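Gripper swap check, Bellamy arm, May 2023
Filled in by Dexter Montoya

E-stop reachable from the keyboard: OK. I hit it twice, stops fine both times.

Mount screws: OK, but the Erkbridge jaw needed a quarter turn more than I'd like. Please re-check after your first run!

Finger wear: OK. Printed fingers, no cracks I could find (I did bend them a bit).

Cables at the wrist: WATCH. Plenty of slack, maybe too much. Roll the wrist slowly both ways before you go full speed.

Opening and closing: OK. The Wiltska jaw was quicker, but I trust this one more on squishy stuff like bottles.
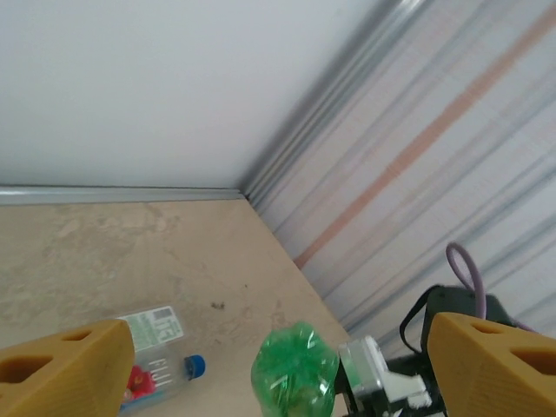
Force limit: still on the low setting, and I'd leave it there until we've tried both grippers on the same bottles.

Controller log: NOT DONE. Ran out of time, sorry – I'll get to it before the next swap.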